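Stondel resets gripper pads on its simulated Vastum cell

Stondel has finished a maintenance pass on the simulated version of its Vastum arm cell, the company said on 4/13/21. The work dealt with the alignment of the finger pads and with the gripper view used to check it. Both had drifted from the settings recorded in January, when the model was last compared with the physical cell.

Ekaette Danladi, who maintains the cell model, traced the fault to an offset of 3 mm in the left finger. The offset came in with a revised gripper file and was small enough to pass the automatic load check. Grasps on flat-sided parts were unaffected. Rounded parts seated to one side, and the controller reported a good hold anyway.

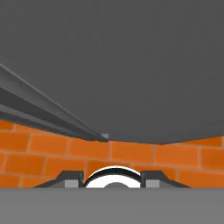 Gripper view in the Vastum cell model, with a white domed object between the finger pads.

The finger file was rolled back, the pad contact surfaces were redefined, and the closing stroke was zeroed again. Danladi then ran 39 closing cycles at reduced speed and logged pad position at the end of each. Spread between the two pads stayed within tolerance for the full run. The wrist joint was left as it was. 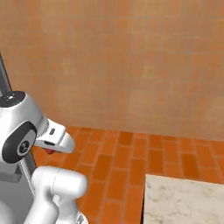 Filed under: Automation / Maintenance

A second view, set outside the arm, is used to check gripper height over the brick floor and clearance to the marble slab. Nermina Živković, who writes the test routines, has added a hold at the approach point so that height can be read before the fingers move. The hold lasts 6 seconds and can be switched off in the Nirkex job file.

Stondel now requires the pad check after any change to a gripper file. The procedure takes 15 minutes and does not need a restart of the controller. "If the pads are off, every number after that is off too," Živković said.

The revised files are available to Vastum users on the Ajayi server. Older job files will load without changes, but saved pad offsets must be entered again by hand.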